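Bumstead Long Raincoat, second-hand and new: how mine have worn

I bought my first Bumstead coat in November, four years ago, and have since bought two more, one new and one used. My sister's girls have had the others. This review covers the long hooded style with snaps down the front, which the company still makes in much the same cut.

Sizing first. They come up large. I am a 12 in most shops and take the smaller of the two middle sizes with room for a jumper. The sleeves are long on me and I turn them back once. Kadri Rozīte, who sold me the used one, is a good deal taller and said the length was right for her without any turning.

The outer is coated on the inside. On the new coat it has kept out everything up to a full hour of steady rain, which is my walk to work and back. On the oldest one the shoulders started letting water through in the third year, under the straps of my rucksack. I reproofed it with Drasto wash-in, one 125 ml dose, and that held for most of a winter. The spray version was less even and left marks on the darker coat.

Washing is at 20 degrees, short cycle, no softener. Do the snaps up before it goes in. I once forgot and one of them caught in the drum seal.

The snaps are the best part. They close with a firm push and I can work them in gloves. One came loose on the oldest coat and the firm sent a replacement set, with a small hand tool, for nothing. Fitting it took me an evening, as the instructions are poor and the tool needs a hard surface under it.
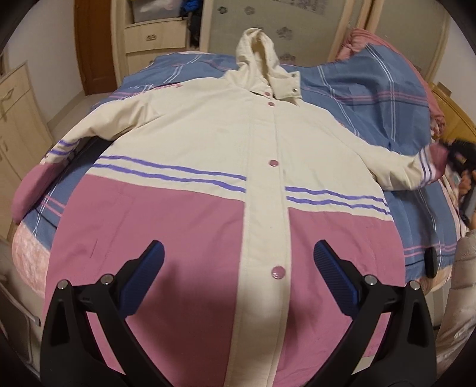
Pockets are a weak point. They are deep enough for a phone but have no flap, so rain gets in if you are leaning into the wind. The lining inside them is thin and I have mended one corner already.

I paid £47 for the used coat and well over twice that for the new one. At the full price I would want a better pocket. In the sale, or used with the coating still sound, I think it is fair value. Look at the shoulders and cuffs before you buy a used one, and ask whether it has ever been tumble dried.

The Zornora version is lighter and packs smaller, but the hood blew off my head every time I crossed the bridge, and I sent it back.

Four out of five.

Reviewed March 11, 2025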